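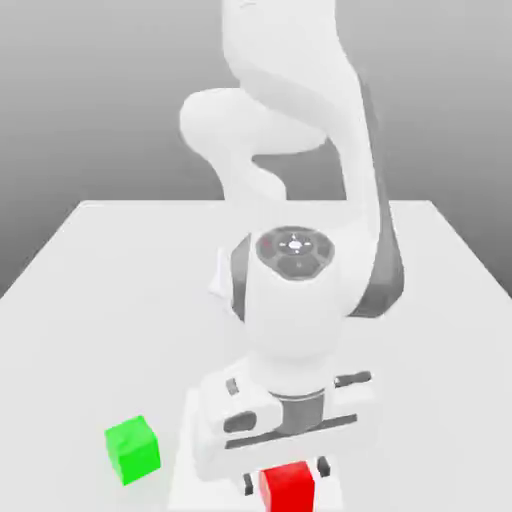 Render: Tristhorpe simulation group

Planner 42 moves grasp checks ahead of path search

June 28, 2022

Release 42 of the Gurneveck planner is on the internal package server and will become the default for all simulation jobs at the end of the current test cycle. The main change is the order of operations. Until now the planner searched for a full arm path first and checked the grasp pose at the end of it. If the fingers turned out to overlap a neighboring object or the table, the path was thrown away and the search began again with the next grasp candidate. In release 42 every candidate is checked against the scene before any path search starts.

The benchmark is the two-cube tabletop task, with one red cube and one green cube on a plain white table and a single arm with a two-finger gripper. The red cube is the target in the standard configuration. The green cube is treated as an obstacle until the first pick is complete, at which point the roles are swapped. Cube positions and rotations are drawn from a seeded generator, so any run can be repeated from its seed and the release number.

We ran 2590 seeds on both the old and new releases. Release 41 failed to return a plan on 300 of them within the time limit. Release 42 failed on 53. Most of the remaining failures share one cause: the cube is placed close to the edge of the reachable area and the wrist has to pass near a joint limit to get the fingers square to the faces. The planner finds the grasp valid and then can't find a path to it. We have a fix under review that adds a coarse reachability lookup to the candidate check. It won't be in this release.

Changes to the collision model

The gripper housing used to be represented by one box. It is now a set of convex pieces generated from the same mesh that the renderer uses, and the fingers are separate bodies with their own padding value. The old box was larger than the part it stood for, and it ruled out grasps where the housing passes over a nearby object without touching it. If you set padding by hand in your job file, note that the key gripper_padding now applies to the housing only. Finger padding is read from finger_padding and defaults to zero. Jobs that set only the old key will load with a warning.

Self-collision pairs have been regenerated. The wrist and forearm pair is still disabled by default, as the two are adjacent links.

Perception input

The planner accepts object poses from two sources. The first is ground truth from the simulator, which was used for all of the numbers above. The second is the Mahasneh pose estimator, which works from rendered color and depth. With the estimator in the loop, rotation error matters more than position error. A cube has four equivalent rotations about its vertical axis, and the estimator can switch between them from one update to the next. Release 41 treated each switch as a new goal and replanned. Release 42 folds equivalent rotations together before comparing poses, and it replans only when the folded pose has moved past the threshold in the job file.

Estimator results on the full seed set are not ready. Please don't quote the ground truth numbers as end-to-end results.

Known issues

The candidate checker doesn't yet handle objects attached to the gripper. After a successful grasp, the held cube is included in path collision checks but not in the place-pose check, so a place goal very close to another object can be accepted when it should be rejected. Keep place goals clear of other objects until the next release.

The log viewer shows grasp check time and path search time in a single column. The values are stored separately in the log file, and the command line summary prints both.

Saved plans from release 40 and earlier can't be loaded. Replay them with the old binary and export the joint trajectory if you still need them.

Next steps

Physical testing on the Sollgate cell is planned for November. Before then the controller interface needs a change on our side: the planner sends trajectories at a fixed time step, and the cell controller expects time stamps on each point. Teams with jobs queued for Sollgate should move to release 42 in simulation first and report any seed that planned under release 41 and no longer does. Attach the job file and the seed to the report. A log alone doesn't contain enough to reproduce the run.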